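# How Oyster Farmers Grow Oysters

An oyster looks a bit like a gray rock. It does not chase food, and once it is grown it does not move around at all. That makes it a good animal to farm. An oyster farmer never has to feed the oysters, because the water brings the food to them. But there is still plenty of work to do, and most of it is cold, wet and heavy.

## Starting very small

Baby oysters are called **larvae** (say "LAR-vee"). They are so tiny that you would need a microscope to see one well. For the first weeks of their lives they swim. Then each one grows a small foot, finds a hard place to sit, and glues itself down. After that it is called **spat**.

Many farms buy their spat from a hatchery. A hatchery is a building with big tanks of clean seawater, where baby oysters are kept safe from fish and crabs. The farms in Dresside Bay get theirs from the Backlund hatchery up the coast. The spat arrive in August, packed in damp bags, and each one is smaller than a lentil.

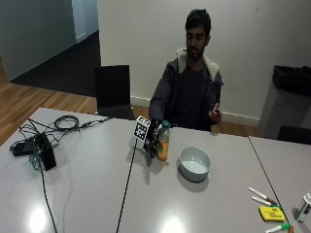 The farmer puts the spat into mesh bags with very small holes. The holes have to be big enough to let water in and small enough to keep the spat from falling out. As the oysters grow, they are moved into bags with bigger holes. Some farms set the bags on racks near the bottom of the bay. Others hang floats on the bags so they stay at the top.

## How does an oyster eat?

An oyster opens its shell a little and pulls water in over its gills. The gills catch tiny plants called **algae** (say "AL-jee"). Then the oyster pushes the water back out. One grown oyster can clean up to 20 gallons of water in a day if the water is warm enough. In winter, oysters close up and hardly eat.

This is why farmers care so much about clean water. If the water has germs in it, the oyster can take those in too. After a very heavy rain, dirty water may run off the land and into the bay. When that happens, farms may have to stop picking oysters until tests show that the water is safe again.

## A day on the farm

Oyster farmers plan their days by the tide. At low tide the water is shallow, and they can walk out to the racks in tall rubber boots called **waders**. If low tide comes at 5 in the morning, that is when work starts. The Kesum farm in Dresside Bay has 26 rows of racks, and each row has to be checked.

At each row, the workers:

- shake the bags so the oysters don't grow stuck together
- turn the bags over so the sun can dry off seaweed
- pull out crabs that have crept inside
- look for torn mesh and broken ties

Shaking the bags also chips the thin edges of the shells. That sounds bad for the oyster, but it helps. The shell grows back thicker and with a deeper cup, so there is more room inside. 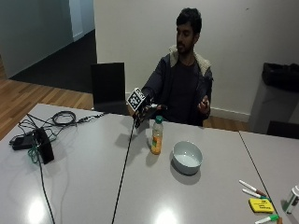 *A hand reaching out over a light gray table.*

## Sorting and selling

Oysters don't all grow at the same speed. Every few months the bags are brought in and the oysters are sorted by size. Some farms do this by hand. Others use a tumbler – a long tube with holes in it that spins slowly. Small oysters drop through the first holes, and bigger ones roll along to the end.

It takes 2 years or more for most oysters in Dresside Bay to grow big enough to sell. Then they are washed, counted and put in bags with a tag. The tag tells where and when they were picked. They have to be kept cold from the boat to the store. Trucks take them over the bridge to Bemard, where the fish market opens before sunrise.

## What can go wrong?

Ice can crush the racks or drag them away, so in cold places farmers sink their gear into deeper water before winter. Storms can bury bags in mud. Crabs, sea stars and a snail called the oyster drill all like to eat oysters. The drill makes a neat round hole in the shell and eats what is inside.

The work can be risky for people too. Mud can hold a boot tight while the tide is coming in. Farmers wear life jackets, work in pairs, and keep an eye on the clock. Shell edges are sharp, so they wear thick gloves.

## Words to know

**Hatchery** – a place where baby animals such as oysters or fish are raised

**Spat** – a young oyster that has settled in one place

**Algae** – simple living things that grow in water; the kinds oysters eat are tiny

**Waders** – waterproof boots that reach up the legs or to the chest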